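4.3 Recording a session with the hand-held gripper

This section applies to the Venillow hand-held gripper used with the Sillstead recording software. Operators should complete section 4.2 (charging and pairing) before continuing.

1. Clear the table before the first recording. Objects that are not part of the task sheet must be moved out of camera view.

2. Switch on the gripper and wait until the status light stops flashing.

3. Open the Berner task list and select the task to be recorded. The task name is stored with every example and cannot be changed later by the operator.

4. Hold the gripper a short distance above the bare table, with the fingers apart, and keep it still for 5 seconds. The software uses this period to fix the starting position.

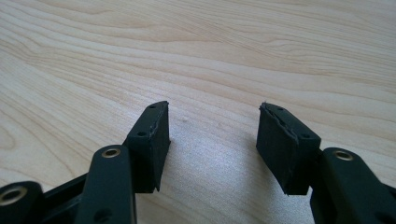 Does the starting hold have to be repeated for every example?
The hold is needed at the start of each session and again whenever the gripper has been put down. Between examples recorded one after another, a return to the starting position is enough.

5. Place the task objects on the table as shown on the task sheet. Vary their position and angle from one example to the next.

6. Press the trigger button once to begin recording. A short tone will sound.

7. Carry out the task at an even pace. Keep both fingertips within camera view throughout, and avoid passing the free hand between the camera and the objects.

8. Press the trigger button again to end the recording, then mark the example as Complete, Failed or Discard.

Note: Failed examples are kept. An attempt in which the object slips or is missed should be marked Failed and must not be discarded. Discard is reserved for recordings that were started by mistake or interrupted.

Note: A full task set consists of 1,000 complete examples. Sets may be shared between two operators, provided that each signs in under a separate operator code.

Caution: Do not press the fingertips against the table. Repeated contact wears the pads and may shift the finger joints — a shift that will affect all later examples in the session.

Caution: Do not change the camera angle during a session. If the camera is knocked, end the session and repeat the procedure in section 4.2 before recording again.

9. When the session is finished, connect the gripper to the Zoubi dock and choose Transfer. Leave it in place until the transfer report appears.

10. Compare the number of examples in the report with the number on the task list. If the two differ, do not clear the gripper memory — refer to section 7, Transfer faults.

Inspect the fingertip pads at the end of each session and enter their condition in the equipment log. Pads are replaced in pairs.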